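4.2 Storage of tinned food in rented homes

The second part of the survey dealt with how households keep food that does not need a fridge. Kurport was chosen because most of its older flats were built without a larder, and tenants have had to find their own ways round this. Interviews were held in March in two districts, Ornus and Ita, and followed the order of questions set out in Section 3. The housing register lists 3,000 rented flats across the two districts, and the sample was drawn from that list by street.

Most tenants kept tins in a kitchen wall cupboard. In Ornus, where the kitchens are narrow, a good share used the hall or the space under a bed. Tins kept outside the kitchen were bought in larger lots and used more slowly. Several tenants said they forgot what they had — one found soup that was 4 years past the date on the label. Households that wrote the month of purchase on the lid reported less waste, although the group was small and we would not press the point.

Damp was the main complaint in Ita. Flats on the ground floor had more rust on rims and seams than those above, and tenants there tended to throw out a marked tin without opening it. The Griffiths storage scale, which we used to score each cupboard from 1 to 5, gives little weight to damp and probably rates these flats too kindly.

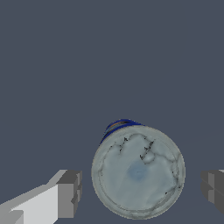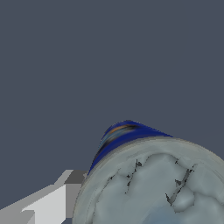
Figure 5. Cylindrical container with the round end towards the viewer, two computer-rendered views.

Does a lack of cupboard space lead households to buy fewer tins?
In our sample it did not. Tenants with the least space bought as many tins over the month as those with the most, but they shopped more often and spread the tins over more rooms. The difference showed up in what was thrown away, and there the gap between the two districts was wider than the gap between large and small kitchens.

Rent level had little bearing on any of this once the age of the building was allowed for. Length of tenancy mattered more. People who had moved in within the past year had often not settled on a fixed place for dry goods, and their answers changed between the first visit and the second. These cases were kept in the totals but are marked separately in the tables in Section 5.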